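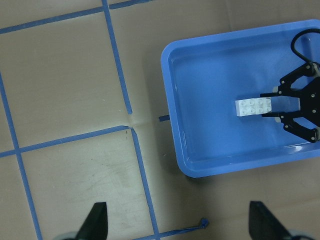
What does an orthopedic doctor do?

An orthopedic doctor looks after bones, joints and the muscles that pull them around. If you fall off a trampoline and your arm suddenly has an extra corner, this is the person you meet.

A grown-up has 206 bones. You have more, and several of them will join together as you grow, so please don't feel too superior.

Dr. Solène Coste fixes children's arms and legs. Her first job is to ask where it hurts. Her second is to press there, very gently, and say sorry. Then comes the X-ray, a sort of photo that skips your skin and goes straight to the bones. It takes less time than putting your shoe back on.

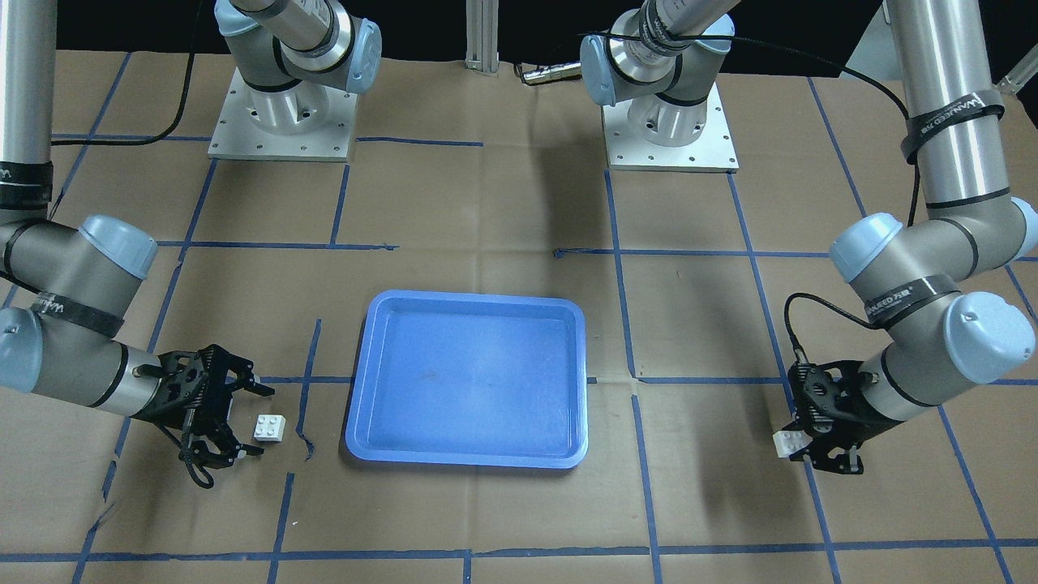 Most broken bones mend themselves, and the doctor's part is to line up the pieces and keep them still while they do it. A cast is good at keeping still. So are you, in theory. Bones are joined at places that bend, called joints, and your arm has big ones at the shoulder, elbow and wrist. Even the gray-and-silver robot arms on either side of the blue tray have wrist joints, tucked under rounded gray covers. Yours are tucked under skin, and a wrist has eight small bones in it, most of them shaped like gravel.

When the cast comes off, your arm may look thin and a bit flaky. It may also smell. Dr. Coste has smelled worse, and she is too polite to say whose.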